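Ondent Home and Garden Forum
Laundry and Linens
Thread: Blue things on white bedding, lint and folding on the bed

Started by dhanial_row

I do all my folding on the bed as there is no table big enough in the flat. The bedding is white with printed bears on it and most of what I fold on top of it is blue: a towel, a thick plush thing, some pale jeans. I have two questions, one on lint and one on how to fold the bulky stuff so it stays put.
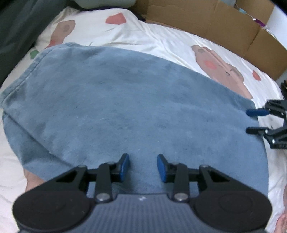
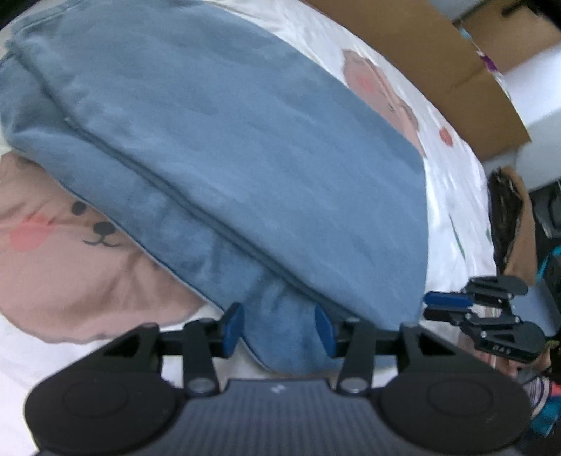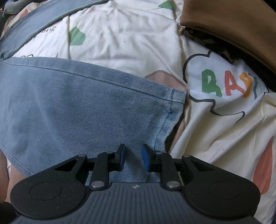
Can a new blue towel be washed in with white bedding if the wash is a cool one?

Keep them apart for the first few washes. New blue towels can lose dye even at 30, and they shed most of their fluff early on, so the white bedding may come out both tinted and linty. After that a cool mixed wash is a smaller risk, but I would still do the whites on their own.

That was what my sister told me and I would like to hear whether others agree before I change how I do things. The machine is small and I would sooner not run it half empty.

----

Reply by kettle_and_peg

Agree with your sister on the towel. The lint is a separate matter from the dye. You can have a towel that never loses a drop of colour and still leaves bits on everything for months.

I can see specks on the towel in the first picture. If they are lighter than the towel they have come off something else, probably the bedding or a tissue in a pocket. Shake it out of the window before you fold it. Two or three hard shakes, holding the short end.

----

Reply by Usman Khattak

I will disagree on half empty loads. A towel wants room to move. When I lived in Clillport we had a tiny machine and I used to cram it, and the towels came out flat and covered in fluff. Filling it two thirds full sorted most of that.

Also stop using softener on towels if you do. It coats the loops and they dry you worse. I use a splash of white vinegar in the drawer every fourth wash or so.

----

Reply by marrowfat

Vinegar every so often is fine in my experience but check the book that came with your machine. Ours says not to because of the rubber seals. I stopped.

----

Reply by Usman Khattak

Been doing it six years on the same seal. But fair enough, read the book.

----

Reply by flulatham_jean

On the folding. Plush will not hold a crease so there is no use pressing it down hard. Fold it in half the long way, then in thirds, and leave it with the fold facing you on the shelf. If it goes on top of a pillow it will slide, as the pillow has a slope to it. Fold on the flat part of the bed and move it when it is done.

Jeans I do like this:

Zip up, button done.
One leg on top of the other, back pockets outwards.
Push the pointed bit at the seat inwards so you have a straight edge.
Hem up to just below the waistband.
Fold again, in half or in thirds depending on the drawer.

Run your hand along the side seam before the last fold. If the seam is twisted the whole thing sits crooked in the pile.

----

Reply by dhanial_row

Thanks. I had been doing the jeans with the zip open and they kept coming out wider at the top.

No softener here, never bought it. The towel is 400 gsm according to the label, if that matters for how full the drum should be.

----

Reply by kettle_and_peg

400 is on the light side for a bath towel. It will dry quicker than the heavy ones. Mine are 609, an odd number but that is what is printed on them, and they take two days on the airer in winter. I would not buy that weight again.

----

Reply by oldbatten

I don't see the point of sorting by colour for anything that has been washed ten times. I put the lot in together at 40 and have done since I left home. My whites are white enough. What I do sort is by cloth — towels with towels, denim with denim — because the zips and rivets on jeans pull loops out of the towels.

----

Reply by marrowfat

"White enough" is doing a lot of work there. I had a duvet cover go the colour of dishwater that way. It happens slowly and you don't see it until you hold it next to a new pillowcase.

Agree about zips though. Jeans inside out as well, it keeps the fading down on the outside.

----

Reply by oldbatten

Mine are meant to fade.

----

Reply by flulatham_jean

Printed bedding should go inside out too. The bears will last longer. I had a set for my grandson with boats on and the boats cracked along the fold lines after a year. I had always folded it in the same place. Now I change between halves and thirds.

----

Reply by dhanial_row

I had not thought of that with the print. Will try it.

One more thing. Should I be covering the bed with something while I fold? It is a pain to pick blue fluff off white cotton and I end up doing it with tape.

----

Reply by Usman Khattak

An old flat sheet. Throw it over, fold on that, then gather up the corners and shake it outside. Takes a minute. Dark or light makes no difference as it only has to catch the bits.

----

Reply by kettle_and_peg

Or fold the towels straight off the airer standing up and only use the bed for jeans and bedding. I hold the towel under my chin, bring the sides in, drop it over my arm. It never touches the bed.

----

Reply by marrowfat

For what has already stuck, a slightly damp rubber glove works better than tape. Wipe in one direction and the fluff rolls up into a line you can lift off. Tape leaves a bit of glue if the cover is warm from the dryer.

----

Reply by oldbatten

Second the rubber glove. Works on the sofa as well.

----

Reply by dhanial_row

Tried the glove this evening on one corner and it did lift most of it. I will get a spare sheet out for next time and do the towel on its own until it stops shedding. Jeans are in thirds and fit the drawer with the hems at the back.

----

Reply by flulatham_jean

Put the hems at the front if the drawer is shallow. The waistband end is thicker and catches when you pull it open.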